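Evening Proofreader, Plollport Office

Flornlow publishes walking guides, tide tables and a crossword annual that outsells both. We are looking for a part-time proofreader with a suspicious mind and a high tolerance for footnotes.

The job is 20 hours a week, evenings, starting October 2018. You will read our regional guides before they go to print and catch what the rest of us have stopped seeing. Last July we sent out 600 copies of the Pulness coast guide with a left turn where a right turn should have been. The left turn goes into a bog. We have the letters.

You'll report to Catherine Gourlay, who has strong views on hyphens and is usually right – please don't tell her so in the interview.
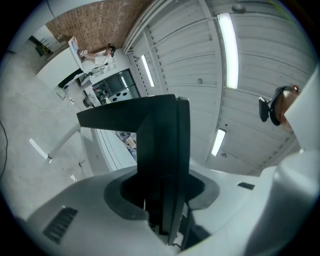
Headset on at the Plollport office.

You should know the difference between "discreet" and "discrete" and be able to explain it kindly to an author who doesn't. Experience with maps helps. A degree is fine but won't get you out of the test, a 40-line passage with errors in it. Esben Lykkegaard wrote the passage, and some of the errors may be his own.

We offer paid vacation, a decent chair and 2 free copies of everything we publish, including the tide tables.

To apply, send a resume and one page on the worst typo you ever let through. Mail it to Hiring, Flornlow, Qureshi Building, Plollport. Cover letters addressed to "Flornlaw" will be read with interest and then filed.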